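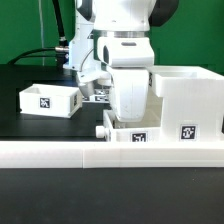

Intro to Lab Automation, handout 3
Buying a box-handling kit: the Skusta starter set
Notes by Steinar Vídalín, June 2024

Read before the practical. Bring a pen, the sheet gets marked up.

What we are reviewing

Skusta is a workspace kit sold by Nistard. You supply the arm and gripper, they supply the things the arm works on: printed boxes, markers, rails, a calibration file and the Gravska software. Price on our quote is 551 euros without shipping. Spare marker set is 89. No arm in that price, people keep missing this when they read the quote.

Two versions on offer. Basic has the boxes and markers only. The full one adds the tall unit and the drawer-type pieces. We are looking at the full one.

The parts

Boxes: white, 3D printed, thick walls. You can see and feel the layer lines. Cosmetic mostly, but check the rims, a rough rim catches on a fingertip. File it down if needed.

Markers: square, black and white, fixed to the box faces. Each has its own ID. The software reads the ID, looks up which box it belongs to, works out where the box is and how it is turned. Box does not have to be square to the table. A bit of rotation is fine and in fact we want you to try it.

Rail: long, white, made in sections that join. Check the seam sits flat. It can hide the bottom of a marker if the camera is low, so look at the camera view before you blame the software.

Software: Gravska. Runs on the lab machine, license is per seat and we have 2. Share.

What the brochure says vs what to check

"Ready in minutes." Ask: ready from what state? Arm already mounted? Camera already calibrated? Write down what is left out.

"Works with any gripper." Depends on finger length and how wide the housing is. The fingers may fit in a low tray while the housing hits the wall of the tall unit next to it. Measure both. Cable routing too, a cable with no slack at one pose will be pulling at the next one.

"Robust detection." Steep viewing angle = marker turns into a thin dark strip and is no use. Same if the arm is parked in front of it. Ask how many markers per box and on which sides. Also ask what happens when one is lost halfway thru a move. Does it stop? Use the last known position? The manual is vague, Bach chapter on pose estimation covers the general case (reading list, item 2).

Practical

Home the arm. Check e-stop first.
Load the calibration file, do not make a new one.
Place one open box, slightly turned. Read its pose in Gravska and write it down.
Lower the fingers into the low tray, slow speed. Stop above the floor of the tray.
Raise, move clear, then shift the tray a little by hand with the arm stopped.
Read the pose again. Compare with a ruler mesurement.
Repeat with one marker covered by card.

For the write up

One page. Would you buy it, and which version. Give the error you measured, with units, please, units. Say what you would ask Nistard before signing. Mention the support terms, the quote only covers email replies and parts, no site visits.

Last group in January lost marks for copying the spec table. I have the spec table. I want your readings.

Hand in to the usual tray outside my office.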